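October
By the Nesto staff

Print this article | E-mail this article

The Second Life of the Morning Cartoon

At 6:30 in the morning the Carkstead children's channel shows the same program it showed at that hour last year, and the year before. The series is Stoltow, a puppet show set in a harbor town, and there are only 96 episodes of it. The channel runs them in order, then goes back to the first one.

Parents tend to notice this before children do. A four-year-old will watch the episode with the missing ferry ticket as if it were new, and then ask for it again at dinner. Viewers that age like knowing what comes next, and schedulers have built their mornings on that for decades.

Money matters too. Egilsson, the company that made Stoltow, sells it in blocks, and a block can be repeated as often as the channel wants for the length of the license. A new series costs far more per hour and may not find an audience. Carkstead bought two last year. One is still on at lunchtime. The other was gone after eight weeks.

The hours are divided by age. Before 7:00 the channel assumes its viewers are under five and keeps the episodes short, with songs between them. After that come the longer cartoons for children who are getting dressed for school. The gentle programs return at 9:00, when the older ones have left the house.

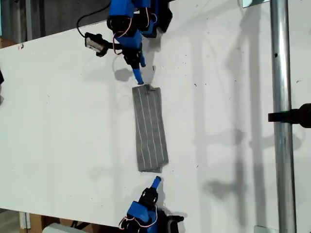
Holidays are handled differently. The channel clears most of the day and fills it with a single series, which is cheap to do and easy to advertise. Last winter's Stoltow marathon ran to 72 episodes over three days. Letters came in afterward – 249 of them, most with drawings – and a good share asked for the ferry ticket story, which had been left out.

Streaming was expected to finish off this kind of schedule. It has taken the evenings, and older children hardly look at a listing anymore. Mornings have held up better. A parent making breakfast wants something that starts without being chosen and stops at a known time, and a half-hour slot does both.

Carkstead plans few changes for the new season. Stoltow stays at 6:30. The songs between programs will be re-recorded, and the bedtime story moves up to 7:15 in the evening.

Contact us | Copyright Nesto. All rights reserved. | Back to top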